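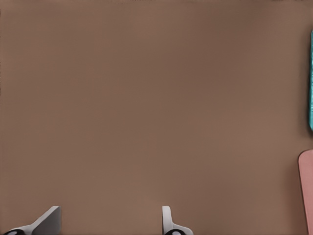
How often does the wrist camera on the Lemia cell need re-zeroing against the twin?

After every finger change, and again if the arm has been parked with the power off for more than 15 days. Otherwise leave it alone.

6 April 2026. Lemia cell, simulation side, new finger set

Great day on this one! Itzel and I finally got the whole afternoon with the cell twin and went through the new fingers properly, start to finish, so I'm writing it all down while it's fresh. Gwion, you're on it next, so most of this is for you.

Where we started: the finger model in the twin was still the set from October, and the fingertips sat 3 mm too far forward of where the drawings put them. That doesn't sound like much, but it was enough that the planner thought it had touched the tabletop while it was still hovering. Uriel had been patching round it with an offset in the approach height. I took the offset out (it's commented in the config, not deleted, look for his initials) and put in the corrected mesh from Ruvmont.

Order I did things in, and I'd stick to it:

Open the gripper fully and save the pose under a new name. Don't overwrite "open_default", the Osholm jobs still call it.
Swap the left mesh, reload, check the collision shape follows it.
Same for the right. They aren't a mirrored pair any more, so don't be tempted to flip one and call it done. I did exactly that the first time and lost half an hour.
Re-zero the wrist camera with the arm over clear table.
Run the slow close, watch the force trace, then the fast close.

The slow close was lovely. Flat trace, one clean step at contact, back to flat. The fast close had a little ring on it that I wasn't expecting. Itzel spotted that the damping value on the right finger joint was still the factory one, and once she'd matched it to the left the ring went away. We ran it again with the lights turned up in the twin, just to be sure rendering load wasn't hiding something, and got the same trace. Very pleased with that.

Camera next. Re-zeroing took two goes. First go the solver settled on an answer that had the view rolled a couple of degrees, and I nearly accepted it. Second go I started it from the saved pose, and it came straight in. Seed it from the saved pose, please, everyone. I've put that in the startup notes as well.

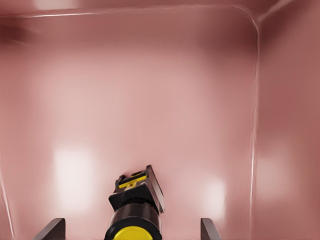 Bin reaches were the part I'd been looking forward to, and also the part that needed the most fiddling. The old fingers had so much clearance that we'd never set a proper wall margin, so I started with the Meléndez value and worked inwards from there. The one to look at is the reach on the dark cylinder with the yellow cap. With the gripper open the way it is there, a finger stands well out on each side and the part sits between them, so I'm happy with the centring and left it alone. What I'm less happy with is the pink wall behind. It's so glossy that you get big soft white patches on it, and the depth filter wants to treat a patch like that as a surface of its own. I dropped the wall gloss one notch in a copy of the scene file and the filter calmed down, but that's cheating a bit, and I'd rather fix the filter. Damián reckons masking on the bin model is the way to go. I think he's right, and he has the branch for it half written.

Smaller things, in no order. The log viewer drops the first line if you open it before the controller is up. Job 662 is the good run, keep that one, the ones before it have the wrong damping. The teach panel window opens off screen on the left-hand monitor, drag it back with the keyboard. Itzel renamed the finger frames so they match what's on the drawings, so any script of yours that looks for "tip_a" will complain.

Still to do:

Tell Jaqueline the mesh is in, she wants to try it with the Osholm parts before the hardware set gets bolted on.
Proper wall margin for the bin, written into the config with a comment saying where it came from.
Depth filter, with Damián's masking, tested on the original gloss setting.
Ask Uriel if anything else was leaning on his height offset. I found one place and I bet there's another.

Gwion, if the fast close rings for you, check the damping before touching anything else. Config is pushed, twin is left with the arm parked and the gripper open. Itzel has the spare licence key until tomorrow.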